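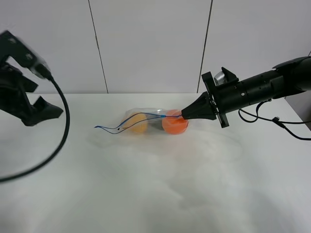 Ask whether a machine can do household chores and somebody will show you one lifting a box. Boxes are easy. A box has fixed edges, keeps its shape when touched and looks much the same from any side. I would sooner judge the field on a plastic bag.

Clear film is a poor subject for a vision system. It shows up mainly as creases and highlights, and the strongest colour in view often belongs to whatever is behind it. Film also changes shape on contact, so a grasp planned on one geometry is carried out on another. Two arms help, in that one can hold tension while the other works the closure, but then they have to agree on how much tension.

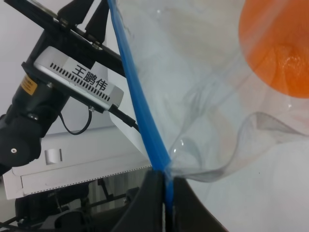
Photo: Ismael Aguiar / Skarkow

The blue strip is the useful feature at this range. It has contrast and a direction, and it fits in the gap between two fingers. The orange object behind the film has plenty of colour and says very little about where the plastic is. A person would settle the matter by feel. Most grippers on the market have little to feel with, and a wrist camera at close quarters loses much of its view to the fingers themselves.

My test for a household machine is dull: 400 bags, mixed types, 3 seconds of human help allowed in total. I know of no system I would bet on. On a packing bench the terms are kinder – one bag type, one colour of closure, a technician within 60 metres – and there I expect useful work fairly soon.

The kitchen drawer is another matter. Bags there are reused, torn, inside out and stuck to each other. Until a vendor publishes failure counts on that drawer, I will go on sealing my own leftovers.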